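The ferry to Veren left at 5 in the morning, and Oluwaseun Omoregie was on it with one suitcase and his aunt's keys.

He had not been back in eleven years. The boat was half full, mostly people from the night shift at the cannery in Sinimero going home to sleep. A woman across the aisle had taken her shoes off and put her feet up on a sack of onions. Nobody talked much. When the engine changed pitch he knew they were coming in past the breakwater, and he stood up too early, as visitors do, and had to hold on to the seat.

The house was at the top of Hiseo Street. His aunt had run a bakery out of the ground floor for most of her life and had lived above it for all of it. She had died in January. The lawyer, a man named Meijer, had written to him twice and then telephoned.

"There is a buyer," Meijer had said. "He wants it empty by the end of the month. You should come and see if you want anything."

Oluwaseun had said he didn't think he wanted anything. Then he had bought the ticket.

The front door stuck at the bottom. He remembered that and kicked it in the right place. Inside it smelled of cold ash and mice. Someone had turned the water off and left a note about it, signed only with a letter M. He went through the shop, past the shelves, and into the back room where the work had been done.

The counter was the first thing he looked for. She had bought it the year he turned nine, when he was staying with her for the summer, and the whole street had come out to watch it go in. Until then she had rolled her dough on an old table with one bad leg. The man at the stone yard wanted 200 for the slab and she got him down by promising him bread every morning for a year. He came every morning. He never missed one, even in the storms, and she complained about him the entire time.
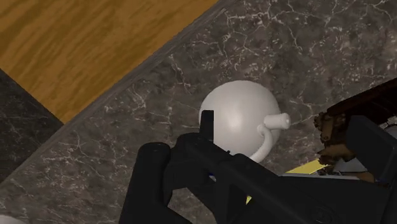 *Grey marble, pale veins, wood alongside.*

As a boy he had used the veins as roads. He would stand on a crate with a finger on the stone and drive from one side to the other while she worked, and the rule was that he could only turn where two lines met. If he came to a dead end he had to go back. She flattened his roads with flour whenever she needed the room, and he waited, and when she wiped the stone down he started again.

"Where are you going today?" she would ask.

"Sinimero," he usually said. It was the only other town he knew.

He put the suitcase down and laid his hand flat on the counter. It was cold, colder than the room. There was dust on it. He got a rag from under the sink, found there was no water, and wiped it dry.

Meijer came at nine with a folder. He was younger than he had sounded on the telephone and he had a cough.

"The buyer would like the counter to stay," he said. "He asked about it in particular. He would pay extra."

"Is he a baker?"

"He sells insurance. It would be an office." Meijer looked at the stone. "I believe he thinks it would make a good front desk."

Oluwaseun asked how much a person would have to pay in tax on the house, if he kept it. Meijer opened the folder and turned over several pages and told him. It was more than he had. He asked whether it could be paid in parts.

"It can," said Meijer. "Your aunt did it that way herself. She was 51 when she took it over from her father, and she was late with nearly every payment."

"She told me she owned it outright."

"In the end she did."

They stood there for a while. A delivery van went up the street in low gear and something on the shelves rattled. Meijer coughed again and said that he would need to know by the afternoon boat.

When he had gone, Oluwaseun sat on the crate. It could not have been the same crate, but it was the right height. He put a finger on the stone and followed one of the lines until it met another, and turned there, and went on until the line gave out. Then he went back to where the two had met – he remembered the rule – and took the other way.

At noon he walked down to the harbor and asked at the office who he had to see about getting the water turned on.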